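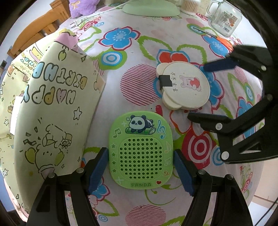
Should small, silly things be allowed to live on the kitchen table? I think they should, provided the table is wiped every evening and there is still space for the plates.

I have been turning this over since January, when my neighbour Sun-ja Yoon came in for tea and found me clearing everything away before she had even sat down. Off went the coasters, off went the music box, and she asked me, very kindly, who I was tidying for. I had no good answer. I was brought up in a house in Betotthorpe where a table was laid, eaten from and stripped bare again, and I suppose I have gone on doing it for the better part of my life without ever asking whether I liked it.

What I like, if I am let alone, is a bit of company on the cloth. Mine is a white one with enormous flowers in blue and red, and bullseye rings dotted in between, and it is not a cloth for shy people. My sister says it gives her a headache. But plain things look cheerful on it, and cheerful things look quite at home, so the panda music box, green as a young pea, has never once seemed out of place there. Nor have the cream coasters with the rabbit on, which I keep in a stack and which come apart into a muddle whenever there are more than two of us.
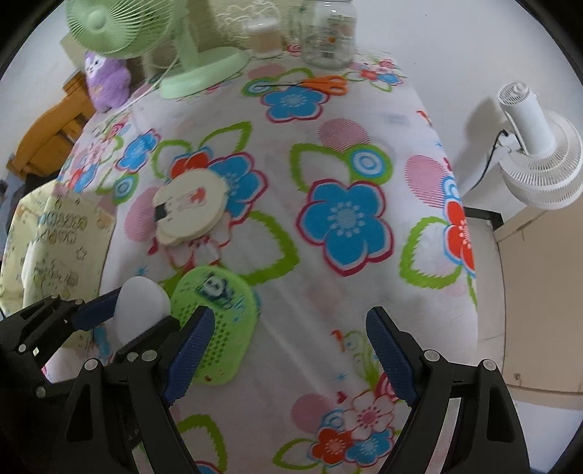
Now, there is a fair case against all this, and Stavros Angelovski, who has eaten more suppers at my table than anyone outside the family, makes it well. He says a table is for elbows. He says that if you have to move 12 things to put down a casserole then you don't own a table, you own a shelf, and I did laugh, but I also went home from his house that week and looked at his bare pine top with new eyes and thought how lonely it must be at breakfast.

My own rule, such as it is, allows three things out at once, and each has to be either useful or able to make somebody smile. Coasters pass on the first count. A panda lying on a stalk of bamboo passes on the second - and it has music in it besides. Letters, keys and batteries pass on neither, and they go in the drawer before supper, where they can be as untidy as they please.

Sun-ja has started leaving her own bits out too, I noticed on my last visit, and she poured my tea without moving any of them.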